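Subject: Re: [Drornham Harriers] Taper and recovery after the Predmont 50k
From: Montri Wattanapong
Date: 23 Nov 2018
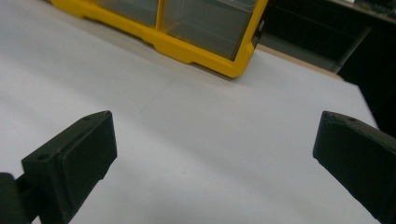
How soon after an ultra should you start running again?

Wait until you can walk downstairs without holding the rail, then leave it two more days. For most members that lands somewhere in the second week.

On 21 Nov, Moussa wrote:
> I finished Predmont in one piece but my quads are gone.
> Legs felt fine on the flat by the fourth day, so I did
> an easy 5k and the left knee complained all evening.
> Do I stop altogether or just go slower? Also, is the
> Diline route still on for the club long run?

Stop altogether for now. Predmont has close to 2,000 metres of descent and most of the damage is done there. Soreness on the flat is a poor guide, as flat running hardly loads the quads in the same way.

What I used after the August race:

Week 1: walking only, 30 minutes at most.
Week 2: bike or pool, low effort. One short jog at the end if stairs are fine.
Week 3: 3 easy runs, no hills, no watch targets.
Week 4: normal easy mileage, roughly half the usual long run.

If the knee is still sore on the outside after a week of walking, see a physio before you try another run. Pain that warms up and goes away on the jog but comes back at night counts as still sore.

Diline is still on. The lower path is closed past the weir, so we go up by the quarry and rejoin at the second stile – this adds two kilometres and one steep drop. I would not do it on your legs. There is a flat option along the canal with the same start time.

Montri

--
To unsubscribe, send a blank message with "unsubscribe" in the subject line.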